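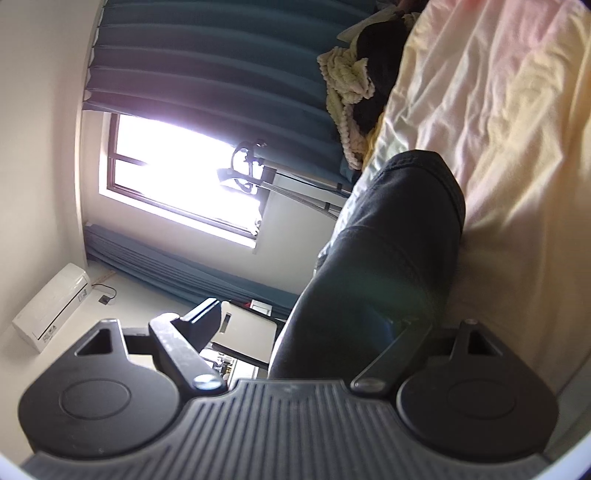

Calach Guest House, House Group
Minutes of the August meeting

Place: breakfast room, ground floor
Start: 5 in the afternoon
Minutes taken by: Valeriano Lozano
Present: the two people from the front desk, the three from the rooms team, the owner, and myself for the laundry. The night porter sent his excuses and one written question, see point 6.

1. Minutes of the last meeting

They were read and accepted with one correction. In the point about towels it was written "Marín floor" and it should say "Rurberg floor." The Marín rooms have had the new towels already since spring.

2. Bed sheets, what we keep and what goes out

This was the longest point. The owner reminded us that the white sheets are for the guest rooms of the first and second floor, and the colored ones are for the family rooms and for the staff room upstairs. In practice they are mixed. The rooms team said that on a busy morning they take what is on top of the pile, and that the shelf labels fell off in the winter and were never put back.

We talked about whether to stop with the colored bedding completely. The front desk is in favor, as white is easier to replace. The rooms team is against. Families ask for the colored sets, and small stains are seen less. The owner does not want to throw away bedding that is still good. We have at the moment around 100 colored pieces in the store, counting the pillowcases.

Decided: the colored bedding stays in the family rooms until it is worn out. No new colored sets will be bought. Sheets which are thin in the middle go to the box for cleaning cloths.

3. Making of the beds in the family rooms

The rooms team asked for a clear rule about the order of work, because two people do it one way and the third person another way. After some discussion we agreed on the following.

First the bed is stripped fully, also when only one side was slept in. Then the mattress cover is checked with the hand. Then the bottom sheet is pulled tight from the wall side, and after this the top bedding is put on and smoothed from the head to the foot. Corners are folded, not pushed under in a ball. 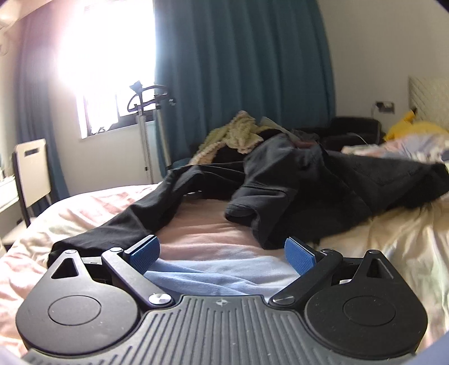 Colored bedding, rumpled, with the light blue and salmon-pink parts.

It was mentioned that the thin colored covers show wrinkles more than the white ones, also when they come straight from the press. The laundry (myself) will try to fold them in three and not in four, and we will see at the next meeting if there is a difference. The front desk asked if ironing is possible. It is possible but not in August.

4. Fluner detergent

The test with the Fluner powder is finished. It cleans well, but two of the rooms team find the smell too strong and one guest wrote about it in the book. The unscented version costs more. The owner agreed to one order of the unscented version, with a limit of 300 for the whole order including delivery. If the price is over this we go back to the old powder.

5. Store room

The door does not close when the lower shelf is full. Blankets for the winter will move to the cupboard beside the stairs. The person who takes the last set of a size writes it on the sheet inside the door. New labels will be printed by the front desk, with big letters.

6. Question of the night porter

He asks where he can find a clean set when a guest calls for it late. Until now he had to look for it with a flashlight, as the lamp in the store room is weak. Decided: five full sets will be kept in the lower drawer of the front desk, and the rooms team fills the drawer again before going home. The lamp will also be changed.

7. Other matters

The small iron is missing. If somebody has it, please put it back, no questions.

The owner thanked the rooms team for the work in July.

To do
Labels for the shelves: front desk
Order and price of detergent: owner
Folding in three: V. Lozano
Lamp in store room: owner
Filling of the drawer: rooms team, from tomorrow

The meeting was closed at 6:15. The next one is at the same hour in the same room, and the front desk will hang the date on the board.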